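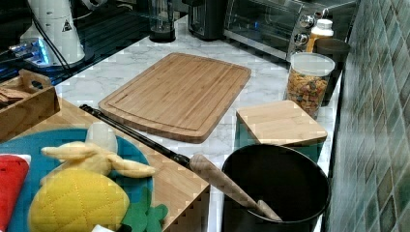 Llevo tres semanas sin escribir y la culpa es de la mudanza. Bueno, de la mudanza y de Abreu, que es la empresa a la que le pagué por adelantado (error). Hoy tengo media hora antes de salir así que va como salga. La cocina es lo único que está en su sitio: la tabla de bambú en la encimera, la piña de peluche en el plato azul, y hasta ahí llega el orden. El resto del piso son cajas. Cajas encima de cajas.

Resumen para quien no haya seguido el drama. Dejamos el piso viejo porque nos subían el alquiler 111 euros al mes. No es una fortuna, ya lo sé. Pero súmale la humedad del dormitorio, el vecino del taladro, el ascensor. Un día hicimos cuentas en una servilleta y a la semana siguiente ya estabamos viendo pisos.

Vimos bastantes. Uno tenía la ducha en el pasillo. Otro muy bonito, luminosísimo, con un bar justo debajo que cierra a las tres. El que cogimos es un tercero sin ascensor - sí, me quejaba del ascensor y ahora no tengo - pero da a un patio con un limonero y por la mañana entra sol hasta la mitad del salón.

Lo de Abreu. Presupuesto cerrado, 1.000 euros, dos mozos y furgón. Llega el día y viene un mozo. Uno. Majísimo, el pobre, pero un tercero sin ascensor y una lavadora. Llamo, no cogen. Vuelvo a llamar, que el compañero está de camino. No llegó nunca. Al final subimos la lavadora entre él, yo y Jirayu Mahawong, que venía solo a traernos unas llaves y se quedó hasta las nueve de la noche. Le debo una cena. Le debo varias.

He reclamado 40 euros. Ya sé que es poco pero es lo que me dijeron por teléfono que podían devolver "sin papeleo", y a estas alturas papeleo no quiero más. Siguen sin devolverlos, por cierto.

Cosas que he aprendido, por si alguien se muda pronto:

Los libros en cajas pequeñas. Lo sabe todo el mundo y lo hacemos todos mal. Tengo una caja de libros en la entrada que no se ha movido desde el primer día porque no la levanta nadie.

Escribir en la caja lo que hay dentro. Pero de verdad. Yo puse "varios" en diecinueve cajas. Bueno, 19 exactas, las conté ayer de pura rabia buscando el cargador del portátil. Estaba en la última, con las sábanas.

El contrato de internet pedirlo ANTES. Estoy publicando esto con los datos del móvil. La cita con el técnico es el jueves, de ocho a dos, una franja estupenda si no trabajas.

Las cortinas de la casa anterior no valen. Nunca valen. No las embaléis.

Y tirar cosas antes, no despues. Yo he pagado por transportar una yogurtera rota, y un cojín que no me ha gustado nunca, y los apuntes de la carrera. Los apuntes!! Hice una pila para tirar y luego me puse a leerlos sentada en el suelo y se me fue la tarde entera.

Lo mejor de todo esto, el barrio. Hay una panadería en la esquina que hace un pan de centeno buenísimo, una biblioteca a cinco minutos, y una frutería donde ya me han reñido por tocar los tomates. También una vecina del primero, Eleri Nicholas, que nos dejó en la puerta un bizcocho y una nota con los días de la basura. Útil y rico.

Falta: lámpara del salón (cuelga una bombilla, muy triste), estantería, empadronarnos, cambiar la dirección en el banco, colgar el espejo. El espejo lleva ya diez días apoyado en la pared y me estoy acostumbrando, igual se queda así. Si alguien tiene una escalera de mano que prestar que me escriba.

Me voy que llego tarde. Los comentarios del post anterior los contesto cuando tenga wifi, el jueves por la tarde si el técnico aparece.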